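Sorting and flattening clothes before folding

Most bad folds start with a garment that was never flat. Twisted legs, a rolled waistband or a bunched lining will carry through every later step and show up as a hard crease in the drawer.

Work on a flat surface at least 900 mm deep. A thin mat is better than bare board – fabric slides less and seams can be pulled straight against it. Place a light over the back edge, so that wrinkles throw a visible shadow. Keep the next item within reach but off the center of the mat.

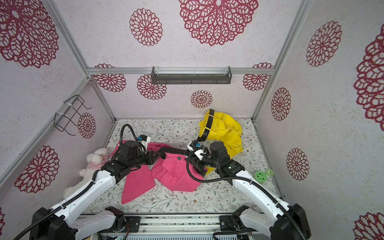

Pink garment at the center of the mat, still twisted, with a yellow cloth waiting at upper right.

For pants, find the waistband first. Hold it at both side seams and pull outward until the front and back edges line up. Close the button. Next, straighten one leg at a time from hip to hem, then lay one leg over the other with the inseams matched. Smooth from the waist down, never across.

Remove belts before flattening. A belt left in the loops holds the waist in a curve, and the buckle can mark light fabric. Straps and drawstrings go inside the fold.

Small cloths can wait until last. Shake each one out 2 times, square the corners and stack.

Items too creased to flatten by hand go in a separate pile for the iron.

Last updated October 27, 2025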